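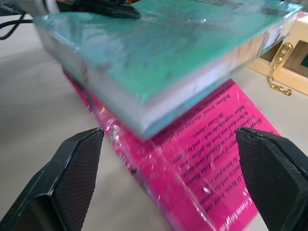 Puvedow Refillable Field Journal, Large

I've been selling these for a while now and I still get asked the same things by email, so I finally sat down and rewrote the page. Grab a coffee, it got long.

The Puvedow is a refillable journal with a cover you keep and a paper block you swap out when it's full. I started carrying it because I was sick of retiring covers I'd only just gotten broken in. You know how it goes: you spend a year getting a notebook to lie flat and fit your hand, and then you run out of pages and it goes in a box in the closet with the others. With this one you pull the old block, slide in a new one, and keep going.

What you get

One cover, one paper block already installed, one elastic closure, and a spare elastic (they do stretch out eventually, mine took a couple of years). The block has 150 sheets, so twice that in pages if you write on both sides, and I do, including with a pretty wet fountain pen.

Paper choices are plain, lined, or dot grid. I keep asking for a proper graph ruling and Puvedow keeps telling me maybe. If you want graph, write to me anyway, because I forward every one of those emails!

The cover

It's a waxed cotton canvas over a stiff board, stitched all the way round. Colors right now are moss, rust, and a dark navy that looks black indoors. It will scuff. Mine has a big pale crease down the front from living in a bike bag and I like it better that way, but if you want something that stays looking new, get the El Fassi hardcover instead. Same size, smoother finish, takes the same refills, costs a little more.

Rain is fine, a puddle is not. The wax sheds drizzle nicely but the page edges are paper like any other paper. I dropped one in a creek in October and the cover came through great and the inside turned into a brick.

The paper

This is the part I get carried away about. The paper is a warm off-white, fairly smooth, with just a tiny bit of tooth so a pencil has something to grab. Gel pens dry fast on it. Fountain pens do well, with a little ghosting on the back of the page and hardly any bleed unless you're using a really broad nib. Markers are hit or miss. Alcohol markers go straight through, so please don't buy this for those and then be mad at me.

Watercolor, a light wash only. The sheet buckles if you flood it, but it flattens back out overnight under something heavy. I use a cast iron pan.

Swapping the block

Takes maybe a minute once you've done it a couple of times. Open the journal to the middle, slip the holding cord off the bottom notch, and the whole block slides down and out. New block goes in the same way, cord back over the notch, done. The first time, the cord will feel too short. It isn't, it just needs a good tug. If you really can't get it over, bend the spine back on itself a little and try again.

Old blocks have their own card wrapper, so you can write the dates on the spine and shelve them. They stack up neatly, and a shoebox holds a nice little run of them.

Will other refills fit?

Kuveck blocks fit, more or less. They're a hair taller, so the corners stick out past the cover and get fuzzy. I've used them in a pinch. The paper is thinner and whiter and I don't love it, but it's cheaper, and if you fill notebooks as fast as some of you do I completely understand.

The older Puvedow blocks (the ones with the glued spine) do NOT fit the current cover. I still have a small pile of those in the back for people with the old cover, so ask.

Sizes and weight

The Large is the one on this page. It fits in a tote or a backpack with no trouble and won't fit in any pocket I own. With a full block it weighs about what a hardback novel weighs, and you'll notice it on a long walk. There's a Small too, on its own page, and that one does go in a coat pocket.

Prices

Cover with one block: $38
Complete set, cover with four extra blocks: $107
Spare elastics: $2 each

Blocks on their own are listed on the refills page, along with the card wrappers if you've lost yours. The set works out to be the better deal if you already know you like the paper. If you don't know yet, start with the single. I'd much rather you came back later than got stuck with a stack of blocks you don't want.

Shipping and pickup

I pack everything myself at the Stellutside shop, usually the next morning, so if you order after lunch it waits until then. Local folks can pick up at the counter until six in the evening. Ring the bell if the front looks empty, I'm probably in the back with the radio on.

Returns are easy. If you haven't written in it, send it back and I'll refund you. If a stitch comes loose, send me a picture and I'll either fix it or swap it, and I don't care how old it is.

A note from a customer

Grigore Vlad has been through more of these than I have, and he let me put this up: "I use mine for bird notes and grocery lists, and the grocery lists are winning. Get the dot grid. The lined is spaced too wide for small handwriting."

He's right about the lined, by the way. It's a generous line. If you write small, dot grid or plain is the way to go, and if you write big and loopy like me you'll be very happy with it.

Stock right now

Moss and navy are in, all three papers. Rust is down to plain only, with more on the way, and I'll update this page when the box gets here. Email me if you'd like one set aside!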